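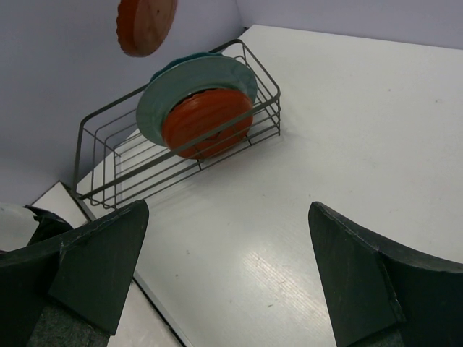
What does a chef de partie do? Runs one station, such as sauces or fish, and answers to the sous chef.

Unit 4 – Kitchen ranks and careers

Most cooks start as a commis and rotate through stations. The Nemdale course covers 30 weeks, with a placement in August. Pay rises with rank – ownership is a separate matter and is treated in Unit 5.
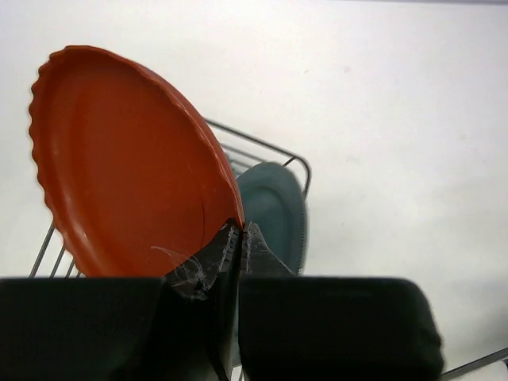 Kevin Rafferty objects that small restaurants merge these ranks, and that one cook may hold two stations. Use the merged chart for Prallby.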